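About us

Ulitz is a small firm in Valldale that checks robot workcells against the rules their owners say they follow. We started because we kept reading safety files that were tidier than the benches they described.

We don't sell robots, and we don't hand out badges. A certificate on the wall tells you what somebody wrote down on one day in June. It won't tell you if the stop button can be reached with your left hand, or who last moved the power lead. We have read nearly 70 in-house codes of practice, and most were copied from one another, spelling mistakes and all.

Our own code runs to four pages. It asks for a stop button on every arm, a written meaning for every light colour, cables kept out of the reach of the joints, and a name against each change. We doubt parts of it ourselves — the page on shared benches has been rewritten twice and still reads like guesswork.

Work on two-arm benches takes up most of our week. Each base gets its own line on the sheet, with the button and the light noted separately.
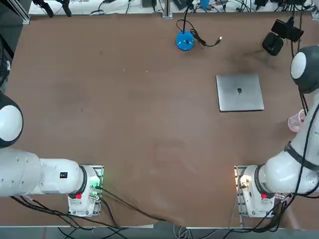 Vaněk thinks we are too hard on paperwork, and that a dull form filled in every morning has kept more fingers whole than any clever audit. We half agree, and the morning form stays in.

Visits last 15 working days from first call to report. Mevport clients should write to the Valldale office.

Page last checked 17th November.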